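Gripper comparison, part two: long-finger parallel unit on the bakery set

The Menport bench spent most of May on the second half of the gripper comparison. Part one covered rigid boxes and tubes. Part two uses the bakery set, which has smooth surfaces, uneven outlines and very few flat faces to close on.

Two units were tested on the same arm. The Bisine has two long fingers with rubber-like pads at the tips. The Wurnura is shorter, with a wider palm and a curved inner face. Each ran 499 pick attempts under the Muñoz controller, with closing force capped at the same value and approach speed held at 50 percent. One run was dropped from each set after a controller restart.

The task is a pick from the tabletop and a place into a wicker basket. The braided loaf is the harder item. It is long, it tapers, and a grasp near one end lets the other end swing. The small lobed bun is easier to lift but often sits against the loaf, so a finger coming down beside one tends to touch the other.

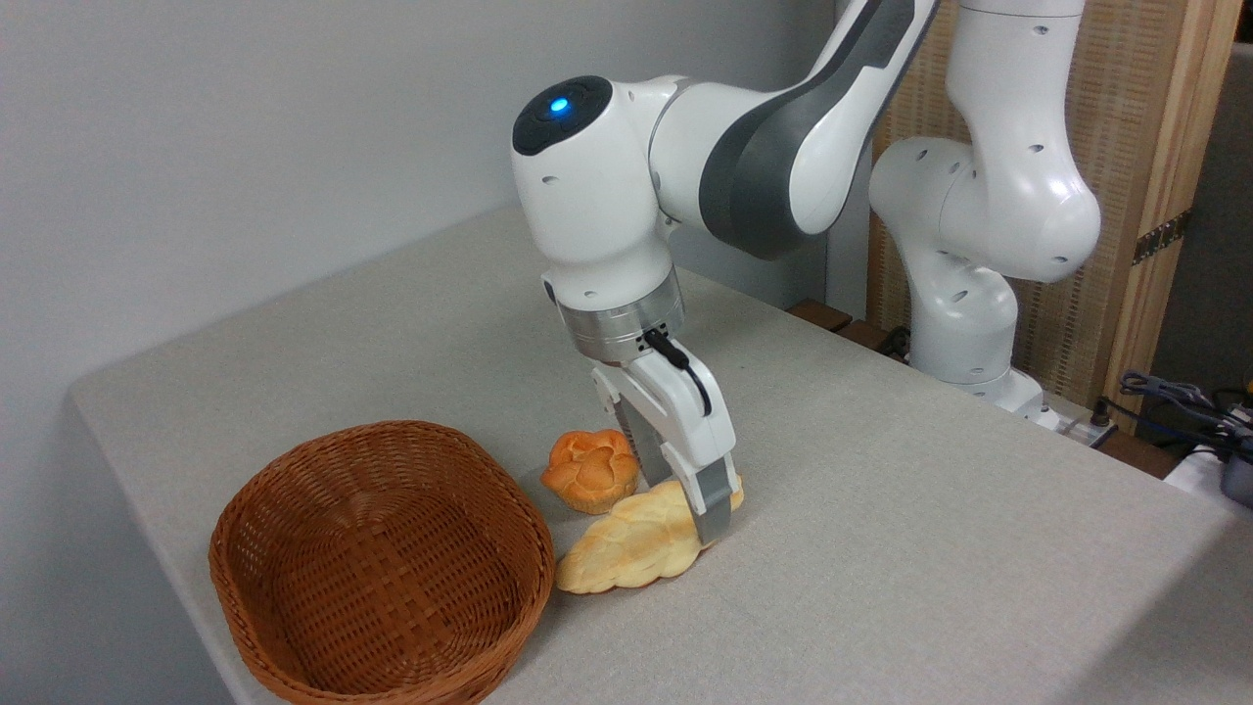
Does finger length matter more than pad material for items like these?

Finger length had the larger effect in our runs. Swapping pads on the Bisine changed the slip count slightly, while fitting fingers 10 mm shorter brought the palm into contact with neighboring items on many approaches.

The Wurnura held the bun more securely once closed. It needed more clearance to get there, and with the two items touching it pushed the loaf out of position often enough that we now log displacement as its own failure type. Both units did better on the loaf when the grasp point was moved toward the middle segments – the planner's default favored the ends.

Pad wear will be checked at 3,000 cycles. Until then the Bisine stays on the main arm. Force logs for both units are in the shared folder, with the calibration offsets listed in the first tab. Part three will repeat the set with the wrist rotated 50 degrees.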